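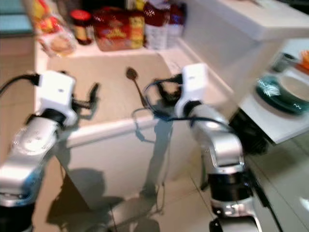
A dark brown spoon, bowl end up, at the counter.

Noodles in a Hurry! - Rosser Kids Kitchen Pages

What does mi goreng mean?
Two words. Mi means noodles. Goreng means fried. So - fried noodles! The words are Indonesian and Malay. Say it like "mee go-reng".

Why are they called instant?
Most of the cooking is done before you buy them. At the factory the noodles get steamed, then fried in oil or dried with hot air. Nearly all the water goes out. No water, no mold, so the pack can sit in a cupboard for months. Add boiling water and it soaks back in. Soft again in a few minutes. Pretty clever for a dry litle block.

What's on the pack?
Lots to read. The name goes on the front, nice and big. A big red one might have "Mi goreng" in yellow letters and a photo of orange-brown noodles underneath. Photos like that show the noodles dressed up with extras - check the back to see what you realy get.
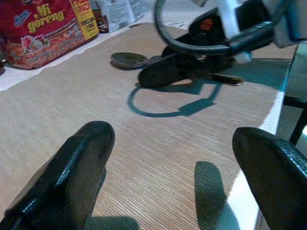

Spoon or fork?
Forks are good for twirling. Spoons are good for the sauce and the little bits at the bottom. Lots of people in Indonesia eat with both - fork pushes, spoon scoops. Try it!

Try this with a grown-up
Grown-up does the boiling water. Always.
Measure one dry noodle. Soak it 4 minutes. Measure again. Fatter? Longer? Write it down.
Then do one in cold water for 12 minutes. Same or different?

Next page - rice!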